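Home Syllabus Notes Readings Labs Contact

Unit 6. Household Chores and the Present Limits of Machines

Clearing a desk remains harder for a machine than many factory tasks. A line station at a plant such as Bastov repeats one motion on one part. A desk holds wrappers, cords, cups and bottles in no fixed order.

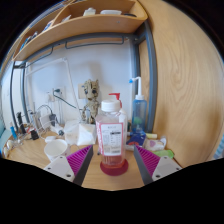

Students should separate three questions: whether the machine can find the object, whether it can reach it, and whether it can hold it. Clear plastic makes the first question difficult. Nearby cables complicate the second.

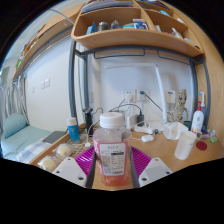
6.1 Approach

The fingers must open wider than the bottle and come in on both sides. In the Keliner exercise, students review 96 attempts and mark the point at which each approach is settled.
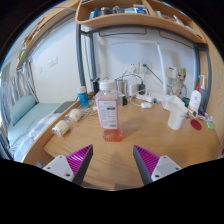 A small error in angle at this stage may push the bottle over. The Lyimo reading treats this case in detail; see page 40.

A firm hold on one bottle does not amount to a cleared desk.

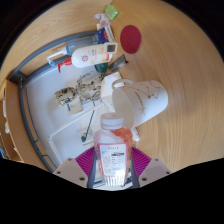 6.2 Assignment

Choose one chore at home and list its steps. Mark those a machine could perform unaided. Submit one page to the Hakdale office, Room 172.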